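Session 4 notes: teaching the arm to work inside a PC case
Shared workshop evening course, home automation builds
Notes by Vira Skoryk

Welcome back, everyone, and thank you to those who stayed late on Monday to help me get the table square again. These notes cover what we talked through in the session, plus a few things I ran out of time for (I always do, sorry!). Have your notes from session 3 next to you, as I'm going to use the same names for the positions we taught then.

What we are building

Our project, which the group voted to call Tomomon, is a small bench cell that takes an old desktop computer apart and puts it back together, slowly and gently. We picked desktops on purpose. They are cheap, they come in with every clear-out, and if we crack a board while learning then no harm is done. They also ask for a nice mix of motions: a straight push for memory, a careful lay-down for the processor, and a slide for the drive in its caddy.

The table and why we use slots

Some of you asked whether we could have used a plain sheet of wood. You could at home, and my own first bench was exactly that, but I spent most of one winter re-measuring it. With aluminum extrusions you can clamp a part, loosen it, shift it over and clamp it again, and everything stays parallel with everything else. The case lies on its side, open side up, so the arm can come at the motherboard from straight overhead. Please check that the case sits flat before you teach any point. A screw head trapped under one corner will tilt the whole board, and you'll be chasing that error all evening.

The fixture tray

Every loose part gets its own place in the tray, and the part must go in the same way each time. The Pacheco tray files are on the shared drive if you'd like to print a version for your own bench. Print them slowly, and test each pocket with the real part before you trust it. A good pocket lets the part drop in without a push and doesn't let it wander afterward. Mine took far too many tries, mainly because I kept measuring the parts and forgetting to leave room around them.

Teaching a point, step by step

1. Put the arm in slow mode. Our limit for teaching is 19 mm per second, and I'd love you to keep to it even when you're feeling brave.

2. Move to the safe height, which we set at 210 mm over the board. All sideways travel happens up there, well away from the cables and the sides of the case.

3. Line up over the target from two sides. Crouch down and look along the board, then walk around to the next side and look again. It feels silly and it works much better than squinting from one spot.

4. Come straight down with the gripper vertical. Stop just short of the board, look at both fingers, and only then save the approach point.
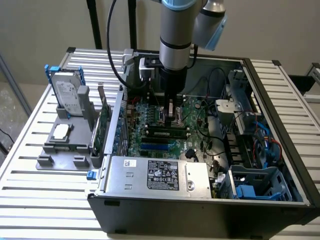

5. Save the point with a name that says what it is. "mem_1_above" is lovely. "test7_new" is going to make somebody very unhappy in August.

6. Go back up to the safe height, then replay the move with one hand resting on the stop button.

Cables

Leave a generous loop in any cable that travels with the arm, and run the arm through its full reach by hand before you tie anything down. Inside the case, tuck the thin wires and data cables toward the walls where you can. The Hekby group at the next bench lost an evening to a snagged wire, and they were kind enough to let me pass that along.

For next time

Please read the gripper chapter in the Cinoseo binder (it's on the shelf by the sink) and write out your own point list for the memory modules. Bring a spare case if you have one. We'll start with the straight push, and if there's time left we'll try the drive caddy as well.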